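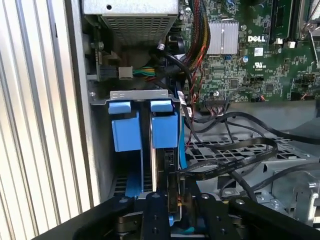

Old office Dell: new power supply or just retire it?

onduv_mateja
Posted in Desktop Help, 14 replies hidden by filter

I keep the books for a small tile shop and the office machine is a Dell desktop. Since April it has been shutting off on its own, usually late in the morning when I have the invoicing program and a browser open. No blue screen, no warning. The fan stops and the light goes out. If I wait a bit it starts again.

Things I have done so far: cleaned the dust, tried a different wall outlet, swapped the power cord, ran the memory test overnight with no errors. Temperatures look normal in the monitoring program.

My budget is 300 dollars. Do I put a power supply in it or buy something newer?

- Mateja

kshehu
Power supply would be my first guess too. Before you order one, check the connectors. A lot of Dell office models don't use the standard 24-pin plug on the board, so a regular unit from the store won't fit without an adapter. Look up the service manual by the tag number on the case.

biljana_t
I'd retire it. It's a business machine with your invoices on it. You can get a refurbished desktop inside that budget and be done by lunch. Spending a weekend on a computer that might have a bad board makes no sense to me.

kshehu
A used supply for these costs very little and takes four screws on most of them. I wouldn't call that a weekend.

biljana_t
And if it's the board, Mateja has paid for a part and still has to buy a computer. I went down that road with two machines at my last job. Both ended up at the recycler.

Ognjen K
Does it shut off if you leave it idle? If it only happens under load that points more to the supply. If it happens at random with nothing running, I would look at the power button cable or the board. Also check the event log for Kernel-Power entries and see what was logged right before.

onduv_mateja
Left it on all night with nothing open and it was still running at 7. Event log has Kernel-Power 41 every time and nothing useful ahead of it.

Ognjen K
Then I'm with kshehu. Try the supply. Unplug it from the wall and hold the power button for a few seconds before you open anything up.

spyros_p
Whatever you decide, copy the invoice files to an external drive today. I see three people arguing about parts and no one has asked about a backup.

onduv_mateja
Fair. The last one was from before the new year. Copying now - 1,014 files, so it can run while I eat.

biljana_t
Good. I still say replace it, but that part I agree with.

onduv_mateja
Ordered a used supply with the matching part number. If it shuts off again after that I'll take Biljana's advice and go shopping. Will post when it gets here.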